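3. 진열 단위로서의 케이스와 거치대

3.1 대상의 범위

본 절에서는 휴대전화 케이스를 세워 꽂는 방식의 진열에서 개별 케이스의 형태와 인쇄면이 정리 작업에 어떤 조건을 부과하는지를 검토한다. 2절에서 정리한 바와 같이 소형 잡화의 진열에 관한 기존 논의는 대체로 걸이형 포장을 전제로 하며, 포장을 벗긴 상태의 제품을 거치대에 직접 꽂는 경우는 부수적으로만 다루어 왔다. 그러나 Idley의 매장 운영 지침에서 확인되듯이, 견본 진열에서는 구매자가 재질과 테두리의 두께를 손으로 확인할 수 있도록 무포장 상태를 유지하는 것이 원칙이다. 이 경우 제품은 하루에도 여러 차례 제자리에서 빠져나왔다가 다른 칸으로 돌아가며, 정리 작업의 부담은 포장 제품에 비해 현저히 커진다.

조사 대상은 Jundbridge 보관소에 등록된 케이스 932점이다. 등록 기준은 두 가지로, 단일 기종에 대응할 것과 인쇄 또는 단색 표면이 제조 당시의 상태를 유지할 것이다. 가죽 덮개가 달린 접이식 제품과 손목 끈이 고정된 제품은 거치대의 홈에 정상적으로 수용되지 않으므로 제외하였다. 투명 제품은 포함하되, 표면의 도안이 앞뒤 양쪽에서 읽히는 점을 고려하여 별도의 항목으로 기록하였다. 기록은 10월에 완료되었으며, 이후 입고된 물량은 본 절의 분석에 반영하지 않았다.

3.2 형태 기준과 방향의 판별

케이스의 방향은 외곽선만으로 판별하기 어렵다. 위아래 길이의 비례가 동일하고 네 모서리가 모두 둥글게 처리되어 있어, 뒤집힌 상태와 올바른 상태의 실루엣이 거의 같기 때문이다. 실무에서 방향을 결정하는 단서는 카메라 개구부이다. 개구부는 한쪽 모서리에 치우쳐 있으므로 위쪽과 아래쪽을 즉시 구별하게 하며, 안쪽 면과 바깥쪽 면의 구별에도 보조적으로 쓰인다. 단색 제품의 경우 개구부는 사실상 유일한 단서에 해당한다.

반면 그림이 인쇄된 제품에서는 두 개의 단서가 공존한다. 작업자는 개구부의 위치를 볼 수도 있고 인쇄된 인물의 머리 방향을 볼 수도 있다. 두 단서가 일치하면 판별이 빨라지지만, 도안이 케이스의 긴 변을 따라 가로로 배치된 제품에서는 인물이 바로 서도록 맞추었을 때 케이스 자체가 눕게 된다. Plilleo 계열의 도안 제품을 정리할 때 반복적으로 보고된 방향 오류는 대부분 이 불일치에서 비롯한 것으로 판단된다. 따라서 본 연구에서는 도안의 방향과 케이스의 방향을 서로 독립된 변수로 기록하였다. 그림 2는 연두색 도안 제품과 주황색 제품이 같은 작업면에 있는 경우에 해당한다.

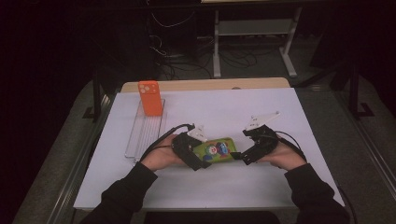

읽는 시간 6분

그림 2. 흰 작업면 위에서 가로로 들린 연두색 도안 케이스. 주황색 케이스는 투명 아크릴 거치대의 먼 쪽 끝에 세워져 있다.

그림 2의 주황색 케이스는 카메라 개구부가 위로 온 상태이며, 이는 본 연구에서 기준 자세로 정한 것과 같다. 기준 자세를 이와 같이 정한 까닭은 진열대 앞에 선 구매자의 시선이 케이스의 상단에 먼저 닿는다는 데 있다. 개구부가 아래로 내려가면 거치대의 홈과 개구부의 가장자리가 겹치고, 구매자는 자신의 기종에 맞는 제품인지를 확인하기 위해 케이스를 매번 뽑아야 한다. 진열 후 손이 가는 횟수를 줄인다는 관점에서 기준 자세의 통일은 홈의 간격을 조정하는 것보다 우선한다.

거치대는 홈이 있는 길쭉한 아크릴제를 기본으로 삼았다. 투명한 재질은 제품의 색을 가리지 않는다는 장점이 있으나, 흰 작업면에서는 홈의 경계가 잘 드러나지 않는 단점이 있다. 이 문제에 대하여 일부 매장에서는 거치대 밑에 회색 종이를 까는 방법을 사용한다. 본 연구에서는 종이를 사용하지 않고, 첫 번째 케이스를 거치대의 끝에 먼저 세워 이후의 배열을 위한 기준점으로 삼는 방법을 택하였다. 끝에서부터 채우는 배열은 남은 홈을 한 방향으로만 확인하면 되므로, 가운데에서 시작하는 배열에 비해 중간의 빈칸이 늦게 발견되는 일이 적다.

3.3 색과 도안의 분류

색의 기록에는 Rojanasak 분류표를 사용하였다. 이 분류표는 바탕색을 아홉 계열로 나누고, 도안이 있는 경우 바탕색과 도안의 주조색을 각각 기입하도록 한다. 연두색은 황색 계열과 녹색 계열의 경계에 놓여 기록자 사이의 차이가 가장 컸던 색이다. 예비 기록에서 동일한 제품이 서로 다른 계열에 기입된 사례가 70건 확인되었으며, 협의를 거쳐 형광성이 두드러지는 연두색은 모두 녹색 계열로 통일하였다. 주황색은 적색 계열과의 혼동이 예상되었으나 실제로는 그러한 사례가 드물었다.

도안의 기록은 인물, 동물, 문자, 기하 문양, 식물, 기타의 여섯 항목으로 이루어진다. 만화풍의 인물은 모두 인물 항목에 넣었다. 분장을 한 인물이나 의인화된 사물의 경우에도 얼굴이 도안의 중심을 이루면 인물로 간주하였다. 이때 옷의 무늬는 별도로 기입하지 않는다. 예컨대 인물의 소매가 줄무늬이고 바지가 바둑판무늬인 경우라도 기하 문양 항목에 중복하여 넣지 않았으며, 필요한 사항은 비고란에 적었다. 중복 기입을 허용하면 인물 도안의 상당수가 두 항목에 걸치게 되어 진열 순서를 정하는 자료로서의 효용이 떨어진다.
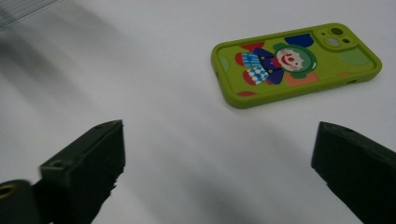 인물 도안에서 추가로 검토한 사항은 얼굴과 카메라 개구부 사이의 거리이다. 얼굴이 개구부 가까이에 놓인 도안은 세워 꽂았을 때 얼굴이 홈보다 높은 위치에 남아 진열 효과가 유지된다. 얼굴이 하단에 놓인 도안은 앞 칸의 제품에 가려지기 쉽고, 홈의 깊이에 따라서는 턱 부분이 보이지 않게 된다. 도안의 주변에 흩어진 작은 장식은 얼굴보다 먼저 가려지더라도 제품의 식별에 큰 영향을 주지 않았다. 이에 따라 얼굴이 상단에 있는 제품은 거치대의 뒤쪽 칸에도 배치할 수 있는 것으로, 하단에 있는 제품은 앞쪽 칸에만 배치하는 것으로 구분하였다.

테두리의 두께 역시 배치에 영향을 미친다. 두껍고 둥근 테두리를 가진 실리콘 제품은 홈의 벽에 밀착되어 안정적으로 서지만, 뽑을 때 마찰이 커서 옆 칸의 제품이 함께 흔들릴 수 있다. 얇은 경질 제품은 쉽게 뽑히는 대신 기울기 쉽다. 두 종류를 한 거치대에 섞어 꽂으면 상단의 높이가 고르지 않게 되므로, Idley의 지침은 재질별로 거치대를 분리할 것을 권고한다. 다만 진열 면적이 좁은 매장에서는 이 권고가 지켜지지 않는 경우가 많았으며, 그러한 매장에서는 두꺼운 제품을 양 끝에 두고 얇은 제품을 그 사이에 넣는 절충안이 쓰이고 있었다.

3.4 작업면의 조건

작업면은 무광의 흰색 판을 표준으로 하였다. 광택이 있는 면에서는 조명의 반사가 투명 거치대의 윤곽과 겹치고, 짙은 색의 면에서는 남색이나 자주색 도안의 외곽을 확인하기 어려웠다. 흰 면은 밝은 색 케이스의 테두리까지 구별하게 하며, 테두리 아래에 생기는 옅은 그림자를 통해 케이스가 면에 닿아 있는지도 짐작할 수 있다. 흰색 케이스에 대해서는 같은 이점을 기대하기 어려우므로 회색 판을 따로 두었다.

작업면 위에는 정리 중인 거치대와 케이스만을 두는 것을 원칙으로 하였다. 대기 중인 제품을 같은 면에 쌓아 두면 이미 방향을 맞춘 제품과 섞이는 일이 생긴다. 매장에서 목요일마다 시행하는 재진열을 참관한 결과에서도, 대기 물량을 별도의 상자에 둔 조는 방향을 다시 맞추는 일이 적었다. 케이스를 가로로 든 채 도안을 확인하고, 개구부가 위로 오도록 돌린 다음 홈에 넣는 순서는 모든 조에 동일하게 적용하였다. 이 순서에서 벗어난 사례는 오류로 집계하지 않고 4절의 부표에 따로 수록한다.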